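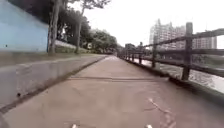
Paseo de la ribera, tramo de Ostley, en sentido de avance de la ronda.

Foro de personal · Conservación de espacios públicos · Rondas automatizadas
Tema: Cambios en el puesto de inspección tras la incorporación del robot

Coordinacion_Limden
Estimados compañeros:
Se abre este hilo para recoger observaciones sobre la nueva organización de las rondas. Desde julio, el robot recorre el tramo de Ostley y el personal de inspección revisa los registros en la oficina de Heywood. Las salidas a pie se mantienen para las incidencias que requieran comprobación directa. Se ruega indicar el tramo y el turno al que se refiere cada comentario.

inspeccion_ribera
Tramo de Ostley, turno de mañana. El paseo es largo y recto, con el murete de hormigón a un lado y la valla de postes al otro, junto al agua. Para un recorrido así el robot resulta adecuado y no tengo objeción. Mi reserva se refiere a la valla. El estado de un travesaño se comprueba apoyando la mano y haciendo fuerza, y ese dato no figura en ningún registro. Antes lo hacíamos en cada ronda; ahora, únicamente cuando alguien abre una incidencia.

m_archivo
En el último listado constaban 726 avisos pendientes de clasificar, la mayoría por restos vegetales en el pavimento. Unas ramitas secas como las que se ven a la derecha del paseo generan el mismo aviso que un obstáculo de importancia. La clasificación corresponde a dos personas y no se ha revisado la carga de trabajo del puesto. Solicito que conste.

Haruto Fujimoto
Como responsable técnico del proyecto Mununham, tomo nota de lo anterior. El umbral de detección se fijó deliberadamente bajo durante el período de ajuste y puede elevarse. Respecto a la valla, el robot no está previsto para ensayos de resistencia y así se recogió en la documentación de puesta en servicio. La comprobación manual nunca se suprimió en el procedimiento.

inspeccion_ribera
En el procedimiento no, en el cuadrante sí. Si no hay horas asignadas a esa tarea, la tarea no se realiza.

turno_tarde_H
Discrepo en parte del compañero. Llevo 9 años en este servicio y la ronda diaria completa, con lluvia o con calor, tenía un coste físico que rara vez se menciona. Desde el cambio paso más tiempo sentado, es cierto, pero he podido reincorporarme sin restricciones médicas. Para quienes tenemos cierta edad la mejora es considerable.

inspeccion_ribera
No lo pongo en duda y me alegro de ello. Mi petición es compatible con la suya: conservar una salida semanal a pie, con horas reconocidas, para valla, juntas y murete.

m_archivo
Añado una cuestión sobre las juntas del pavimento. La que cruza el paseo en la imagen es de dilatación, pero el sistema propone con frecuencia «grieta» para ese tipo de línea oscura. Quien conoce el tramo lo corrige en segundos. El personal recién incorporado, que no ha hecho rondas, acepta la propuesta y emite una orden de reparación. En mi opinión, la formación debería incluir un mínimo de horas sobre el terreno — 40, por ejemplo — antes de asignar a nadie a la revisión.

Haruto Fujimoto
Considero razonable la propuesta de formación. En cuanto a las juntas, pueden incorporarse al plano de referencia para que dejen de generar aviso. Necesitaría que alguien con experiencia en Ostley validase las posiciones.

turno_tarde_H
Puedo encargarme, siempre que se haga dentro de la jornada.

Coordinacion_Limden
Se trasladarán a la dirección la salida semanal a pie y las horas de formación previas. La validación de las juntas queda autorizada dentro de la jornada. La carga del puesto de clasificación se tratará por separado con la representación del personal.

m_archivo
Agradecería que se indicase un plazo para este último punto. En la anterior reorganización también quedó para tratarse por separado.

Coordinacion_Limden
Se comunicará en este mismo hilo en cuanto se disponga de él.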